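Walking After Dinner

The Trevesdale clinic ran its after-dinner walking program for the first time in September, and 331 people signed up. Most of them had the same complaint: they felt heavy and sleepy by eight in the evening and snacked until bed.

The plan was simple. Eat supper, put on shoes, walk for 15 minutes at an easy pace - 4 evenings a week. Working muscles take up sugar from the blood, so a short walk tends to soften the rise that follows a meal. 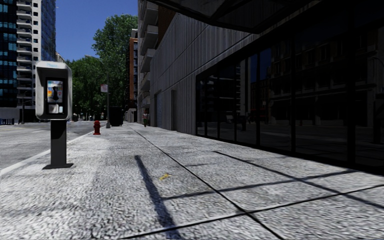
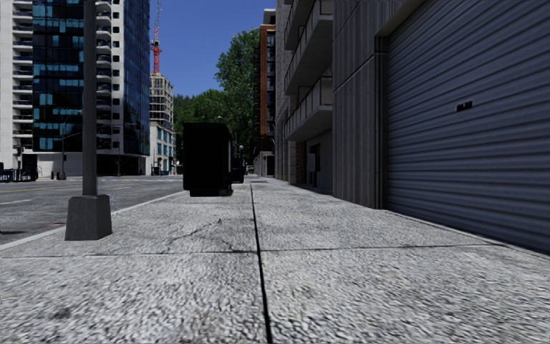 How soon after eating should you start?

Within half an hour suits most people. Blood sugar usually peaks an hour or so after a meal, and a gentle walk before then does more than a hard one late at night. If you get heartburn, slow down.

Walkers kept a log in the Fimix app or on a paper card. The paper cards were more popular, and the clinic had to print a second batch.

Weight loss was modest, as you would expect. A walk this short burns few calories. Better sleep came up more often in the comments, along with less grazing in front of the television.

Anyone who takes insulin or other drugs that lower blood sugar should talk to a doctor first. The next round opens on Thursday, November 13, 2025, at the Ovska Street office.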